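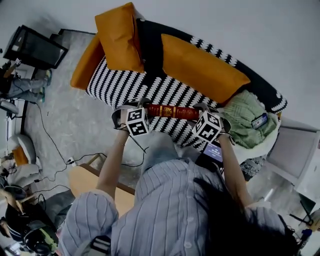
October, 6.40 am

Overnight low in the back room 15 degrees, humidity on the dial gauge 86 per cent. That is too high for paper. The dehumidifier had tripped off again some time after midnight. Reset it, emptied the tank, moved the unit 35 centimetres further from the wall so the intake clears the skirting. Will check at noon.

Finished the first pass through the Briem boxes yesterday. The list now runs to 3000 entries, counting loose sheets as one entry per folder. Ketill wants the bound volumes listed separately from the pamphlets. I have no objection, but the shelf marks were assigned in a single run and splitting them means a second column in the register. Wrote to him to say so. No reply yet.

Foxing is worse in the lower boxes. Those stood on concrete at the old Clurnula store and took up moisture from the base. The boards on the larger volumes have bowed outward and two text blocks have dropped at the tail. I am not going to press them while the humidity is where it is. Drying under weight too early sets the warp in.

Noon. 71 per cent. Acceptable for the moment. Interleaved blotter in the worst of the pamphlets and stood the rest upright, fanned, with the window shut. Grey outside and no wind, so nothing to gain by opening it.

Hrefna rang about the glue. She has gone back to wheat starch paste for hinges after a bad run with the premixed tub, which skinned over in the jar and went on lumpy. Her ratio is one part starch to five parts water, cooked slowly, strained twice, used within four days. I have been at one to four and finding it stiff in the colour-plate hinges, so will try hers. She also says to label the jar with the time of cooking as well as the day.

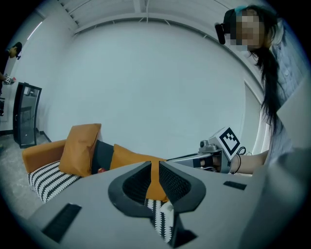 Tested the paste on three scrap hinges after lunch. One to five spreads more evenly with the flat brush but needs longer under weight. Left the samples between silicone paper until tomorrow. If the tissue lifts cleanly when damped, I will change over.

Bjartur's quote for the new shelving came in the afternoon mail. The uprights are fine. The shelf depth is not — he has allowed for octavo and a third of the collection is quarto or larger. Sent him the measurements again, this time as a table. Also asked whether the bottom shelf can be raised clear of the floor by a full hand's width, given what happened at Clurnula.

Read for an hour before supper. A history of harbour dredging, dull in the middle chapters but the appendix on silt rates is sound.

9.15 pm. 64 per cent and falling slowly. Left the dehumidifier on the low setting with the tank empty. Need to buy blotter, a second strainer and a fuse.

4 min read
2 comments
Shared 6 times

Recent entries
Mould on the cloth bindings, continued
Ketill and the shelf marks
Which blotter, and how much
Moving day at Clurnula
A leaking gutter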